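Home Features Plant & Shop Buying Archive Subscribe

What the quote leaves out

Maltia wants a robot cell to strip old desktop computers for parts, and the budget request went in this May as one line: arm, gripper, install. I've seen that line before. It never covers the fixtures or the hours spent teaching the thing where a socket is.
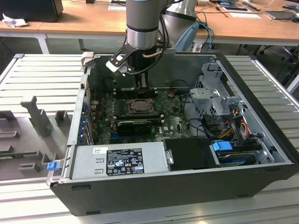 Skotthorpe, the integrator, lists 60 hours of setup. I'd plan on double. Every new case layout means more – and old office computers come in plenty of layouts.

A processor held over an open socket makes a good sales pitch. Ask what one bent pin costs, and who pays.

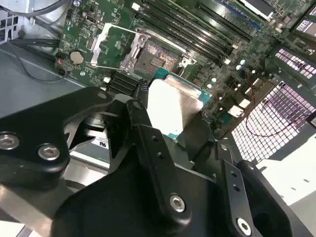
Before you sign

Get the price of spare fingertips in writing. Wundis bought 2 sets and budgeted for none after that.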